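# A Longer Life for Office Equipment

*Public institutions in Istville are reconsidering how soon a working computer should be retired.*

For many years, the replacement of office computers in Istville followed a fixed calendar. A machine entered service, remained at its desk for a set period, and was then removed, whatever its condition. The practice was simple to administer. Budgets could be drawn up well in advance, and department heads knew when new equipment would arrive.

The cost of that simplicity has come under review. The public library system, the municipal offices and the Marinescu Technical College together maintain more than 3,000 desktop computers. A joint study begun in December asked each institution to record why its equipment was being withdrawn. In a large share of cases, the only reason entered on the form was age.

The study led to a common policy, now in its second year. Under its terms, no desktop computer is withdrawn until it has been inspected and its condition recorded. A machine that can be returned to service with a modest repair is repaired. One that cannot is taken apart for usable components, and the remainder is sent for recycling through the Brokton depot.

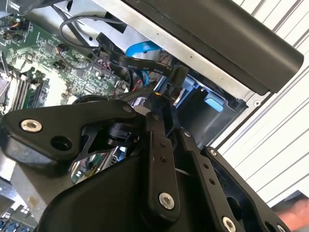
The policy has required changes well outside the repair room. Purchasing departments once compared bids mainly on price and delivery time. They now ask suppliers how long replacement parts will remain available and whether a service manual will be supplied without charge. Bids that leave these questions unanswered may still be considered, but they receive a lower score.

Accounting rules also had to be revised. Under the earlier system, a repaired computer carried no value on the books, and a department that kept its equipment in good order gained nothing by doing so. The revised rules allow half of any deferred purchase to remain with the department for the following year. The library system has used its portion to extend evening hours at the Prarkus branch, where demand for public workstations is highest between 5 p.m. and closing.

Staff were consulted before the policy took effect, and their concerns were practical. Employees feared that they would be left with slow machines while repairs were pending. In response, the institutions established a shared reserve of 14 loan computers, held at the college and delivered on request. Requests received by noon on Monday are normally filled the same week. The reserve has been sufficient for ordinary needs, although it was exhausted during the annual registration period at the college, when several offices submitted requests at once.

A second concern involved the protection of records. Municipal departments hold tax files, permits and correspondence that may not leave the premises on an unsecured drive. Storage devices are therefore removed and logged by the originating office before a computer is transferred. The procedure adds time to each transfer, and the municipal offices have asked that it be shortened for machines used only at public counters. A decision is expected before the next budget is adopted.

The design of the equipment itself has a considerable effect on what can be achieved. Older desktop towers were built with space inside them, and many can be opened with a common screwdriver. A tower can be laid on its side with the side panel off and the whole interior facing upward, as shown here, so that the work is approached from above.
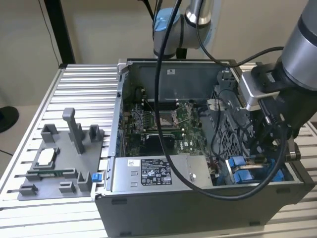

Compact models present greater difficulty. Their parts are closely fitted, and in some the memory is fixed permanently to the main board. When such a machine fails outside its warranty, replacement is often the less expensive course. The purchasing guidelines do not exclude compact models, which remain useful where desk space is limited, but they ask departments to state why a larger case would be unsuitable. The full-sized tower, with its removable side panel and open interior, has accordingly regained a place on the approved list.

Residents have shown an interest in the work as well. The college has offered an evening course in basic computer maintenance, open to the public, and the first session was fully enrolled. Participants bring their own equipment and learn to clean it, test the memory and replace a power supply. The fee covers materials only.

To date, 800 computers have been returned to service that would previously have been withdrawn. The institutions regard this figure with some caution. Many of the machines are nearing the point at which current software will no longer run on them, and repair alone cannot alter that. The college is examining whether such computers could be assigned to limited duties, including catalog searches and sign-in desks, and has asked the Prarkus branch to serve as the trial location.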